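Basow makes black trays and sells them to 200 shops. The company's manager met us in the packing hall in Grarkcombe, where it moved in September.

"We had gray shelves in the old building," she said. "Black on gray was hard on the eyes by the afternoon. I asked for yellow."

The shelves came from Merow, a supplier two streets away.

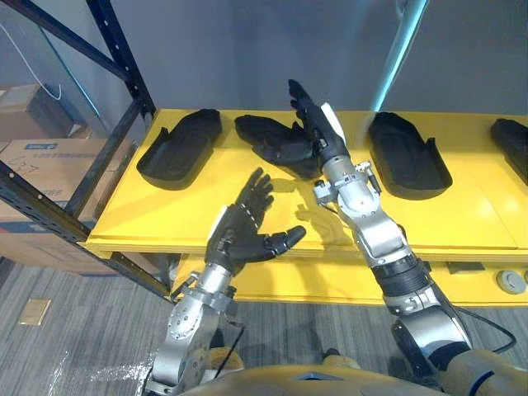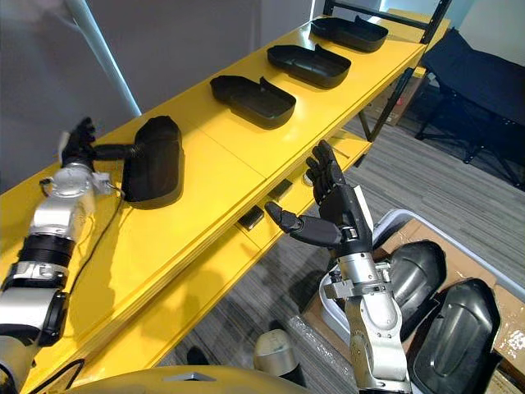 Black trays on the yellow shelving.

Page last changed: 2021-03-12

She likes the trays set out in a row on top before they are boxed. Orders for Lamrani, her oldest customer, go out 100 at a time.

"If one has a bad rim, I want to see it up here," she said. "Once the box is taped, it's gone."

She plans to order two more shelves, also in yellow.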